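Dollovmont Newcomers Help
Asked in January, by tramstop_88

We moved to Dollovmont in September for my husband's work, with two children (five and nine). I am not a native speaker, so please excuse my English. Everybody here says that the Spring Week is the best time of the year, but I find it difficult to understand how it works for families. In our old country, everything happens in one square, on one evening. In Dollovmont there seem to be three different programmes, and one of them is in Bastthorpe, on the other side of the river.

My questions are these. Do we need tickets for the lantern walk? Can small children stay until the end? And are the shops closed the whole week, or only on the Thursday? I have read the town's page two times and it only says "usual arrangements", but we do not know what is usual.

Answered by Harbourside_mum

The lantern walk is free and you just turn up. The Thursday is the only day when everything shuts, so do your food shopping on Wednesday morning. By Wednesday afternoon there is no bread left anywhere, I learned this in my first year. The small Clirner shop near the station opens for two hours on Thursday evening, but mostly for milk and beer.

With a five-year-old I would not go to the end. The walk starts at half past six and it is slow. You can leave it at the bridge, where the tram still goes back to the centre.

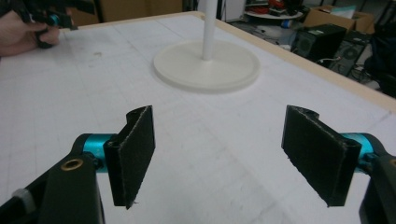 tramstop_88 wrote back that the bridge sounded like a good plan, but asked if the tram also runs on the Thursday, as the timetable at her stop has a small star next to it and no explanation of the star.

It runs, but on the Sunday timetable, so every 40 minutes after seven. The star means public holiday. I agree they could write this somewhere.

Answered by second_winter

I have lived here for six years and I would like to add some things about Bastthorpe, because the answer before does not speak of it.

The Bastthorpe evening is a separate event and it does need tickets. It is a dinner at long tables in the old market hall, with singing afterwards. There are 859 places, and they are sold from the first Monday of the month before, at the Sayce bookshop only, not online. Children under six sit for free but you must still ask for a paper for them. We forgot this once and had to hold our daughter on our knees through four courses.

Please take some cash. The soup stand and the coats do not accept cards. Also take warm shoes, the floor of the hall is stone and in spring it is still very cold in the evening.

For a first year I would choose the lantern walk and leave the dinner for next time. The songs are long and it is more pleasant when you know a few of them. The library has a thin blue book with the words.

Answered by kv_north

free yes, but parking is not. use the tram

Contact the moderators | © Dollovmont Newcomers Help | Back to top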